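Chapter 7

Choosing Between Grippers

Print this chapter | E-mail this chapter

Every gripper catalogue is written by an optimist. Open one at any page and you will find a pair of fingers closed on something obliging: a cube, a bearing, now and then a tomato. The payload is given to the gram and the closing speed to the millimetre per second. What the catalogue leaves out is the afternoon you are going to spend with a cup.

This chapter is concerned with that afternoon. We assume you have read Chapter 6 and can already make an arm go where you ask it to, or near enough. The question now is what to bolt on the end, how to tell whether one choice is better than another, and how to avoid fooling yourself while you do so. The last of these takes up most of the pages.

7.1 A small task, taken seriously

Our running task needs two arms, a kitchen scale and a lavender cup. The cup is to be lifted, placed upright on the weighing platform, released and left alone. A child of three can do it, though not 400 times in a row without throwing the cup at you, and it is the 400 that interest us. 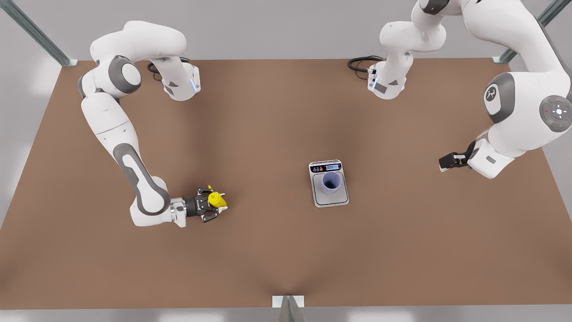 Chie Mizuno set the task for her students at Pravura one October, expecting it to fill a morning. It lasted until the end of term. Her first class ran it entirely in simulation, with two sets of finger pads which we shall call by the names the students gave them, Flimetti and Orbán. Flimetti was the broad, soft one. Orbán was narrow and stiff, and had its admirers. The controller, Tratance, was the same for both, as were the starting positions, the speed limits and the amount of time allowed.

You may object that a simulated cup is an easy cup. In some ways it is. It never gets greasy, and it can be put back where it started with one key. In other ways it is worse than the real thing, for it will do precisely what your friction settings tell it to, including things no cup has done since cups were invented. Section 7.5 deals with friction settings. Bring something to eat.

7.2 What counts as a success?

Before running a single trial, write down what you will accept. Mizuno's students did not, and after 338 trials with the Flimetti pads they had a lively argument and no result. One half of the class held that a cup on the scale was a cup on the scale. The other half wanted it standing up. A third half, as she put it in her notes, wanted to go home.

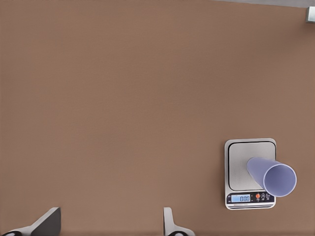 Figure 7.2 Cup on its side across the platform, gripper fingers open, display at 0.00. Score this one before reading on.

If your rule says "cup touching the platform", the trial in Figure 7.2 passes. If your rule says "cup upright, base on the platform", it fails. If your rule relies on the display to tell you that a cup is there, you have a third problem, and it has nothing to do with fingers. A readout in a simulator shows what somebody remembered to connect to it. Check yours with a known load before you trust it as a referee.

We use the strict rule in this book: upright, base wholly on the platform, both fingers clear, and no change for two seconds after release. Under it, the class had to go back through every recording and score the lot again. The Flimetti pads lost a good many of their passes, mostly in the moment of letting go. Soft pads are kind to a cup on the way up and reluctant to part with it on the way down.

7.3 Keeping the comparison fair

The Orbán pads were given 456 trials, which sounds generous until you learn that the extra ones were added after a poor start. Stopping when you like the answer is a very old method and a very popular one. Fix the number first, for both grippers, and stick to it even when it hurts.

Mix the order, too. If all the trials with one gripper come before all the trials with the other, you are also comparing your early habits with your later ones, and you will have learnt something in between, if only where the reset key is. Finally, vary the approach. A pad that does well coming in level may do badly when the wrist is turned through 90 degrees, and a single tidy angle will hide this from you until the day of the demonstration.

Exercise 7.1 at the end of the chapter asks you to write a scoring rule for the cup task in no more than two sentences. Swap it with a neighbour, and have the neighbour try to cheat.

Print this chapter | E-mail this chapter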